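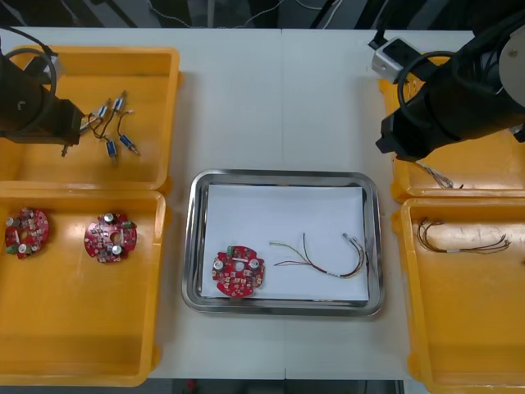 Wann läuft »Skasolach« denn nun endlich bei uns? Ab Mitte Mai, zunächst nur in der Spätvorstellung um 21.30 Uhr und im Original mit Untertiteln.

So, das war die Frage, die ich in den letzten Wochen am häufigsten im Postfach hatte, und ich freue mich wirklich, dass ich sie beantworten kann! Ich habe den Film vorab sehen dürfen, an einem verregneten Vormittag, mit kaltem Kaffee und einer Sitznachbarin, die nach der Hälfte die Schuhe ausgezogen hat. Seitdem geht er mir nicht aus dem Kopf.

Für alle, die neu dabei sind: »Skasolach« ist der zweite Spielfilm von Walid Karam. Sein Erstling »Ghanem« lief hier damals in einer einzigen Matinee (ich weiß noch, dass der Ton die ersten Minuten viel zu leise war), und wer ihn gesehen hat, erinnert sich bestimmt an die lange Busfahrt am Ende. Diesmal erzählt Karam von zwei Schwestern, die das stillgelegte Lichtspielhaus ihres Vaters in der Kleinstadt Bernbridge verkaufen wollen. Die ältere braucht das Geld, die jüngere will eigentlich nur noch einmal einen Film dort zeigen. Mehr Handlung gibt es lange nicht, und mir hat das überhaupt nicht gefehlt.

Was mich gepackt hat, sind die Gesichter. Karam lässt die beiden minutenlang am Küchentisch sitzen und über eine Heizkostenabrechnung streiten, und man merkt erst sehr spät, dass es längst um die Mutter geht. Dazu die Musik von Welington Paiva: fast nur Klarinette und ein verstimmtes Klavier, ganz sparsam eingesetzt. In der Szene auf dem Dach kommt dann plötzlich ein Chor dazu, und da hatte ich, ich geb's zu, Gänsehaut bis in die Kniekehlen.

Meckern muss ich trotzdem ein bisschen. Der Makler aus Clakley ist mir zu sehr Karikatur, mit seinem ewigen Telefon am Ohr, und der Traum im letzten Drittel hätte gut auf dem Schneidetisch bleiben dürfen. Das sind vielleicht sechs Minuten, aber die ziehen sich.

Praktisches noch: Der Saal fasst bis zu 200 Leute, für die erste Vorstellung würde ich trotzdem reservieren. Im Anschluss gibt es ein Gespräch mit Walid Karam, angesetzt sind 30 Minuten. Bei »Ghanem« haben wir ihn allerdings erst weit nach Mitternacht gehen lassen, also plant eure Heimfahrt großzügig! Und falls ihr Fragen an ihn habt, schickt sie mir gern vorher, ich nehme den Zettel mit auf die Bühne.

Nächstes Mal schreibe ich über die Kurzfilmrolle, die ich diesmal schon wieder nicht geschafft habe.

Kommentare (4)

Rosi_K
Juhu! »Ghanem« war mein Lieblingsfilm in dem Jahr. Kommt die deutsche Fassung auch noch?

Parkettplatz
Fand den Makler im Trailer schon furchtbar. Gehe trotzdem hin, wegen der Musik.

Henner
Gibt es nach dem Gespräch noch einen Bus Richtung Bahnhof? Letztes Mal bin ich gelaufen.

Rosi_K
@Henner, ich fahre mit dem Auto und hätte noch zwei Plätze frei.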